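Ulloa Table Top, Pale Finish

Solid top for kitchen, break room and reception tables. Sold on its own or with the Pudier steel frame. Each top is cut, sanded and oiled to order in our Irelico workshop, so grain and tone vary from one piece to the next.

Sizes
Small: 1290 mm long
Large: 1775 mm long
Both can carry a load of up to 60 kg, evenly spread.
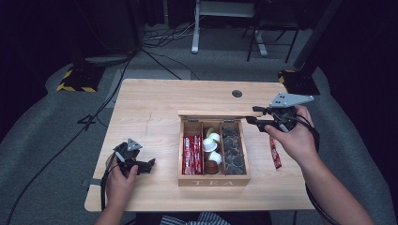 Tops ship flat with corner guards and a tin of Zadness hard oil. The fixing screws come with the frame. If you order the top alone, use your own screws and drill pilot holes first. Leave the slotted holes a little loose so the wood can move with the seasons.

Care
Wipe with a damp cloth and dry along the grain. Do not use bleach or scouring pads. Put a mat under kettles and hot pans. Re-oil once a year, or sooner if water stops beading.

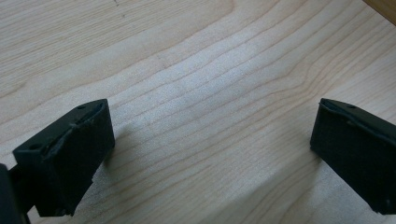 Small scratches can be sanded out by hand with fine paper and oiled again. Let the oil cure overnight before putting anything back on the table.

Ordering
Small tops are usually in stock. Large tops are made in batches, and the next batch leaves the workshop in January. For custom lengths or cable holes, write to Renata Sosa in sales. Questions about frames and older tables go to Lautaro Ocampo. Custom pieces cannot be returned.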